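Materials and Claims, Unit 5
Wood Surfaces: What the Seller Says and What the Wood Says
Handout for the 1/3/23 session, revised by Raluca Filip

Read before class: the Votard care leaflet and the first two pages of the Pangilinan showroom catalog. Bring both. Bring a pencil too, as we'll be marking up the catalog.

1. Where we left off

Last time we looked at the word "natural" on paint cans and found it did very little work. Wood is harder. A board really is natural, so the sales copy starts from something true and then wanders off. Most of this unit is about spotting the point where it wanders.

2. What grain is

A tree adds a layer of wood each year in places with a clear growing season. The wood laid down early in the season is usually lighter and less dense, and the later wood is darker and harder. Cut across the trunk and you get rings. Cut along it and you get lines.

The pattern depends a good deal on the cut. Boards sawn flat through the log tend to show arches and long ovals, the shapes the trade calls cathedrals. Boards cut so the rings meet the face at a steep angle show straighter, tighter lines. Veneer peeled off a turning log, like paper off a roll, can show wide, wandering swirls that you would rarely see on a sawn board.

So pattern tells you something about sawing. It tells you much less about quality, and the catalog treats the two as the same thing. On page 2 the phrase "bold grain, a mark of strength" appears under a side table priced at 1298 dollars. Ask what test would show that. Sioned Gittins asked the showroom by email last term and was sent a second copy of the catalog.

3. Can you tell the species from the top?

Sometimes, and less often than people claim. Stain changes color, and color is the first thing most of us go by. Printed patterns can be very good. Even an experienced eye will want the end grain, the underside and a lens before giving an opinion, and a careful person will still say "probably."

Tabletops with strong grain. Try to name the species, then write down what you based it on.
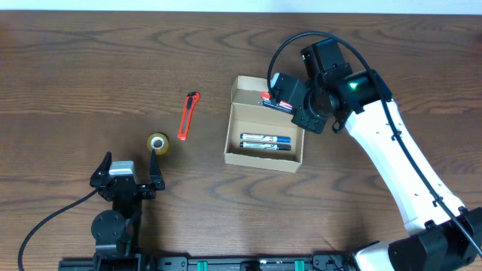
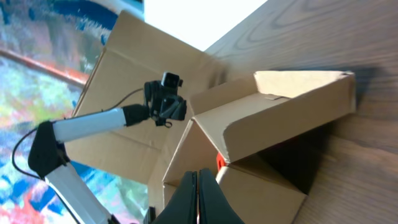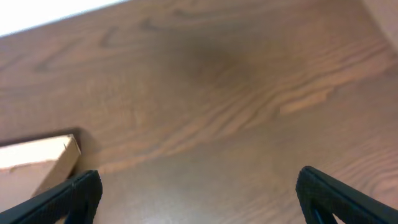
4. Solid, veneer or print

Three checks, none of them perfect:

Look at the edge. On a solid board the lines on the face should carry over the edge and turn into end grain at the ends. If they stop dead at a seam, suspect veneer or a glued-on strip. Some makers match the strip well enough to fool you.

Look for repeats. A printed surface comes from a pattern of limited length, so the same knot may turn up again. No repeat on a small table proves nothing, as the pattern may be longer than the table.

Look underneath. Many people skip this one. A different surface below can mean veneer, or it can mean the maker saved the nicer side of a solid board for the top.

Veneer isn't a cheat, by the way. Some very fine furniture is veneered. The trouble starts when the label says "real wood" and leaves you to fill in "solid."

5. "Feeds the wood"

The Votard leaflet says its oil "feeds thirsty wood." Dead wood doesn't eat. An oil can darken a bare surface, add some luster and slow down the uptake of water. On a table that already has a sealed varnish, much of it will sit on top until you wipe it off or the dust sticks to it.

Troltine goes further and claims its polish "restores moisture from within." Wood does gain and lose moisture, but it trades it with the air in the room. If the room is dry, the wood will dry, polish or no polish. The leaflet cites 300 satisfied users. We aren't told how they were picked, what they used before, or whether anyone left a table untreated for comparison. Amado Tolentino's question from last year is still the best one to put to it: satisfied compared with what?

6. Hardness numbers

The Adham flooring sheet gives a hardness of 2650 with no unit and no test named. Before you repeat a number like that, find out both. The common test presses a steel ball halfway into the wood and records the force needed, and results vary from board to board even within one species. It measures resistance to denting. It says little about scratches, which are mostly the business of the finish.

7. For next time

Pick one claim from either leaflet and write a half page on it. State the claim in plain words, say what evidence would support it, and say what evidence is given. "It sounds wrong" will not get you a grade, even when it is wrong.

Divina Lumbao has the hand lenses. Sign them out with her and return them before the March review session. Questions about marking go to Gerardo Dela Peña.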